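Grelutis, part four: how much does the reset matter?

9/28/24

I have been putting off writing up the reset experiment because the result is less tidy than I wanted. Mārtiņš Siliņa asked for the numbers last week, so I have gone back through the logs and will set out what we did.

The question was narrow. When we train a two-arm policy on teleoperated demonstrations, somebody puts the objects back between episodes. If that person is consistent, the starting positions bunch up, and the policy learns the bunch. Everyone knows this. What I could not find was a figure for how much spread is enough on a long, soft object such as a racket bag, where the pose includes which way it lies and how the fabric has settled.

The task in Grelutis is packing badminton kit. It needs both hands, one to keep the mouth of the bag open and one to feed things in, and it fails in ways that are easy to label. We collected 1000 demonstrations in two halves. In the first half the operator reset by habit. In the second half a script called Abugri drew a target angle and offset for the bag before each episode and showed them on a side monitor, and the operator matched them by eye.
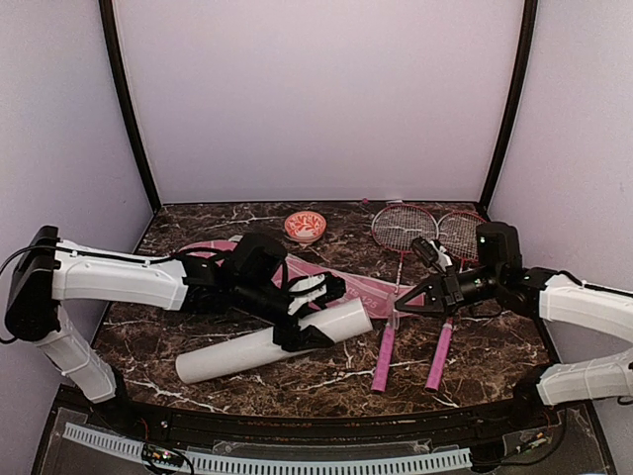 Both halves went through the same training code with the same settings: 4000 steps of warm-up, then a cosine schedule, action chunks predicted from the camera views and the joint positions. I did not tune anything separately for the second half. That may be slightly unfair to it, as the wider data was still improving when we stopped.

Evaluation was over 9 bag poses that appeared in neither half, with the pose order shuffled. The scripted policy was clearly better on the poses near the edge of the reachable area. In the centre, the habit policy was a little smoother and wasted less time before the first grasp. Averaged over all the poses the gap is smaller than I had expected from our earlier work on rigid parts.

The failures are more useful than the average. The habit policy's commonest mistake was to close on the fabric short of the opening and then carry on as though it had hold of it. The scripted policy did this too, but usually tried again. My guess is that the scripted half contains more recoveries, simply from the operators finding the odd poses awkward and fumbling. If so, we changed two things at once and the comparison does not separate them.

Wodwood, the labelling tool, can tag regrasps after the fact, so I intend to filter the scripted half down to clean episodes and retrain. It will cost us almost half of that data, and I will have to cut the other half to match.

A note on calibration for anyone repeating this. We re-zeroed the wrists every 6 hours of collection. In March we had let it go for much longer and the drift was visible in the joint traces, so none of that older data is used here.

The Abugri sampling script needs a clean-up before I can share it. The pose limits are still hard-coded for our table, and the angle convention is the opposite of the one used in Trotex, which caught me out twice.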